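About Kuromside Surface Finishing

Kuromside Surface Finishing applies powder coat, wet paint and zinc-rich primer to fabricated steel and aluminum. The company works on a contract basis for sheet metal shops, equipment builders and maintenance departments. All coating is done at the Flirnbridge plant. Sales and scheduling share the same building.

Capacity

The plant runs two lines. The batch line takes parts up to 20 feet long and is used for frames, tanks, gates and one-off weldments. The conveyor line handles smaller repeat work such as brackets, covers, trays and enclosures. Parts on either line pass through the same sequence: inspection, degreasing, blasting or chemical pretreatment, drying, coating, cure and final check. Parts that arrive with mill scale or heavy rust are blasted before any wet process.

The Nagano oven, installed in April, replaced a gas unit that had reached the end of its service life. It holds a tighter temperature band across the load, and thick and thin sections can now be cured together in most cases. Cure is verified by part temperature, not air temperature.

Stripping and recoating

Almost 25 percent of incoming work is recoating. Old finishes are removed by burn-off, chemical strip or abrasive blast, depending on the base metal and wall thickness. Aluminum under 4 mm is never sent to burn-off.

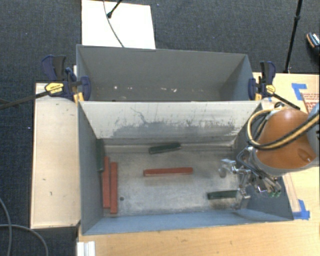 Recoating quotes depend mainly on the condition of the base metal, and customers are asked to send photographs before shipping. Overall shots of the outside are of limited use. Interior surfaces carry most of the wear on containers, chutes and hoppers, and they set the preparation time. A gray metal bin with brownish scuffs toward the edges of its floor, a dark scratch running down the far wall and a small round hole near one corner would be quoted after the customer confirms whether the hole is to be left open, masked or welded shut. Filler is not used under powder at Flirnbridge.

Quality records

Film thickness is measured with a magnetic or eddy current gauge and recorded by job number. Adhesion tests are made on panels run with the load – cross-cut as standard, pull-off on request. Records are kept in Brinar, the plant's job tracking system, and a copy is sent with the packing list when the order calls for one.

Colors and minimums

The stock range is 79 colors in gloss, satin and fine texture. Other colors are ordered by the box and carry a setup charge. Lead time starts when both the parts and the powder are on site.

Page revised December 2021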